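Filed under: Food & Drink / People

Ermelinda Quintela is already talking when I get to the counter. Something about yeast. She wants me to smell it. I smell it. Fine, it smells like beer.

"It should smell like beer and a little bit like a green apple," she says. "If it smells like nail polish you waited too long. Feed it, come back tomorrow."

She runs Pananport, the bread shop on the corner in Fidthorpe, and has since 2000. Sold rolls out of a hatch window first, then took over the shop next door when the shoe repair place closed. Doors open at 7. She's been up for hours by then and doesn't want sympathy for it.

"People say oh, the hours, the hours. I go to bed early. I never liked television."

What I came to ask about is the corn bread. Broa, the Portuguese kind – dense, cracked on top, a crust you could knock on. Her grandmother made it in a shared village oven and Quintela spent a long time getting it wrong over here.

"The corn was the problem. The cornmeal you get in the supermarket is for something sweeter. Different grind, different corn. I made bricks. My husband ate them with soup so he wouldn't hurt my feelings."

The fix came from Spyros Sfakianakis, who mills at Harb, up the valley. He's at the shop the morning I visit, dropping off sacks, and gets pulled into the conversation whether he likes it or not. He sort of likes it.

"She called me and she said your corn is too coarse," he says. "I said it's the same corn everyone buys. She said then everyone is wrong."

They went back and forth for a whole winter. He'd grind a small batch, she'd bake it, she'd call. Sometimes the call was one word. He wrote the settings in a notebook and still has it, somewhere, he thinks in the truck.

The trick she landed on is scalding. Boiling water over the cornmeal, stir, walk away untill it's cool enough to put your hand in. Only then the rye, the wheat, the starter. Skip it and the loaf crumbles to sand.

"You don't knead it like wheat bread. You can't. It's mud," she says. "You turn it over in the bowl, you let it rest, you throw it in the oven and you pray a little."

Throw is literal. The dough goes in a floured bowl and gets tossed in the air to round it off, then tipped straight out. She does one for me. Flour everywhere, including my notebook. She's been teaching the toss at her evening class at the Pellard hall, 20 people at a time, mixed results.

"One man hit the light."
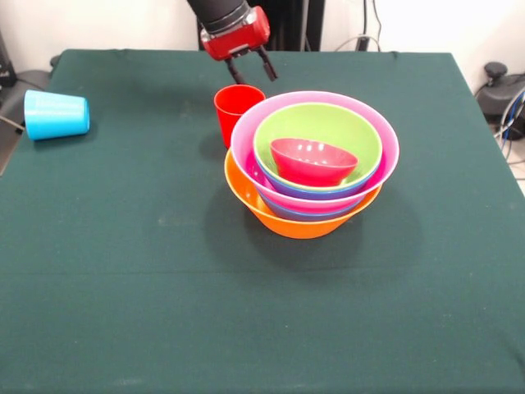
Bowls in five sizes, stacked.

The class came out of customers asking for the recipe. She used to write it on the back of receipts. Now it's a printed sheet, and the sheet says less than she'd like, becuase half of it is how the dough feels.

Does she worry about giving it away? No. Big laugh.

"They make it once, twice. Then they come back and buy mine. It's good for business, everybody should give away the recipe."

Sfakianakis says his own broa is "okay." She says it's flat. He's tried butter in it, which she won't discuss.

What's next? A second oven, maybe, if the wiring lets her. A fig loaf in July when the fruit's cheap. She'd like to do a plain rye too but Sfakianakis hasn't sent her one she trusts.

"I sent you four," he says, from the door.

"I know what you sent me."

The broa comes out mid-morning and it's best the next day, with sardines, or with butter if you have to. She wraps one for me in paper and tells me not to cut it warm. I cut it in the car.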